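Hand-held grippers teach robot arm to sort, Plumirton lab reports

11 Nov 2020

HIKPORT - Robots can pick up a fair bit of skill from people who never touch a robot, according to results posted this week by the Plumirton lab in Hikport.

The method, called Tovar, skips the usual step of steering an arm by remote control. People carry a hand-held gripper instead, do the chore themselves, and a camera on the tool records what the fingers are up to. Software then turns the recordings into movements an arm can copy.

Short version of the numbers: 1885 recordings, 12 household and workshop tasks, one trained model. On a set of 400 test runs the arm finished the job in almost three quarters of them. The same arm trained on remote-control data, with the same hours of human work put in, finished fewer than half.

Biggest gap was in two-handed jobs. Folding a cloth, opening a jar, passing a part from one gripper to the other. Operators working by remote control were slow at these and dropped things a lot, the team writes, and the model learned the hesitation along with everything else. With a gripper in the hand the same people worked close to normal speed.

Position tracking is the part the lab spent the most time on. The software has to know where one gripper is relative to the other, and early versions drifted after a minute or so of work. Square printed markers fixed most of it. When one tool comes into view of the other's camera, the pattern gives a fresh reading and the drift is pulled back to zero. Readings fail when the marker is turned too far away, a weak spot the report admits too.
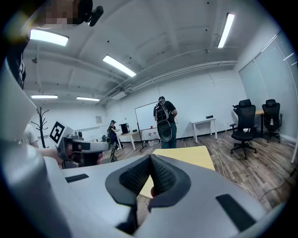 A second gripper with its square marker, seen from the camera on the first. The face of the person at upper left has been blurred.

Recordings were made in ordinary rooms, with people free to come and go. The lab says it wanted clutter and changing light in the data. A model trained only on a bare table did well on that table and poorly anywhere else, down to one run in five once the arm was moved to a diferent room.

Some limits. Heavy items are out for now, the gripper fingers slip. Anything see-through gave trouble, glasses above all. And 3 of the 12 tasks never got past the halfway mark, including plugging in a cable, where the arm would line up fine and then push at the wrong angle. More recordings did not help with that one. The team thinks the fingers need some kind of touch sensing.

There is also the matter of sorting good recordings from bad. People scratch their nose, start over, put the tool down halfway. Right now every file gets checked by hand and that takes longer then making it in the first place. An automatic filter is in the works.

Nerkwood, the parts maker that supplied the test arm, plans to try the method on its own packing line. That trial is set to begin in January and will use the same grippers with wider fingers. Plumirton says the recordings and the tracking code will be released once the file check is finished, no date given.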